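Do I Need the Podcast to Watch the Show?

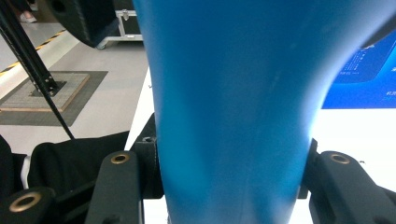
Filed under: Television, Grumbling

I finished the first season of Osetitz in December and felt fine about it. Eight episodes, a missing surveyor, a lot of fog, a decent ending. Then a friend asked what I thought of the brother, and I said he seemed underwritten, and she said, "Oh, but they explain that on the companion podcast."

Do they. Where was this explanation during the eight hours I spent watching the show?

I've been suspicious of companion podcasts for a while. The pitch is always that you get to go deeper. You hear from the writers, you hear what got cut, an actor tells a story about cold feet and a rented field. All of that is harmless. What bothers me is the creeping sense that the podcast has been handed work that used to belong to the script. The brother in Osetitz leaves town in episode three and comes back in episode six with a limp and a different attitude toward everybody. On screen we get one line about it. On the podcast we get, I am told, eleven minutes.

So I listened to it. I listened to all of it, on walks and while doing dishes, and I want to report back fairly.

It's well made. The host, In-ho Yang, is good at his job. He has a nice dry way of asking a question twice when he doesn't get an answer the first time, and in the episode about the flood he gets one of the writers to admit they hadn't settled on who opened the gate until the script was nearly due. I liked that. I rewound it. If the whole run had been like that I might be writing a different post.

But most of it is people agreeing with each other. Somebody says a scene was powerful, and somebody else says yes, and the crew was in tears. I have now heard about so many crews in tears that I wonder how anything gets lit. The brother's missing three episodes are explained in detail (he worked at a quarry, he got hurt, he met a man who knew his father), and it's a better story than half of what made it to air. Why am I hearing it secondhand while scrubbing a pan?

The argument I usually get is that the podcast is optional. You don't have to listen. Fine, but the show behaves as though you did. When the father's friend turns up in the finale, the camera holds on him like we should gasp. I had no idea who he was. I thought he might be the mailman.

I went back and checked this against a couple of older shows I own on disc, because I didn't trust my own memory. Claeys, which I've seen more times than I should admit, has a character disappear for most of a season. When she comes back there's a scene at a kitchen table where she says where she's been. It takes maybe two minutes. It's clumsy, a little. But I know where she's been, and so does everyone else who watched it, and we all know the same amount.

That last part matters to me more than I expected. I used to read the message board for Sorkau after every episode, back when it aired, and people fought like cats over it, but they were fighting over the same 43 minutes. The thread for the Osetitz finale had 2,689 comments when I looked, and I gave up after the first 102. A good third of what I read was one person asking a question and another person answering with a podcast episode number. It reads like a help desk.

I should say what would change my mind. If somebody could show me a companion podcast where skipping it costs you nothing and hearing it gives you something, I'd subscribe. The one for Clolmont comes close. It's mostly the costume people and the dialect coach, it runs short, and they never touch the plot. I learned a fair amount about how you age a coat. I didn't learn anything I needed in order to follow the story, and I'd already enjoyed the story by then.

There's also the question of who asked for all this. I'm told these podcasts are "hugely popular with fans," and I have never seen a number attached to that sentence. Maybe it's true. I can also imagine that a podcast is cheap next to an extra day of shooting, and that if you have to lose a scene it hurts less when you can tell yourself it'll live on somewhere else. I have no proof of this. I just notice that the cut scenes keep getting described to me at length by people who sound sorry about them.

Season two of Osetitz has been ordered, and the podcast has been renewed along with it, in the same announcement, in the same sentence even. I'm going to watch the show first and keep the podcast off my phone until the end. I'll keep a notepad by the couch and write down every time somebody walks in who I'm apparently supposed to know.

My friend says I'm being stubborn and that the bonus episode about the fog is worth it by itself. It's an hour and ten. I've downloaded it and haven't pressed play.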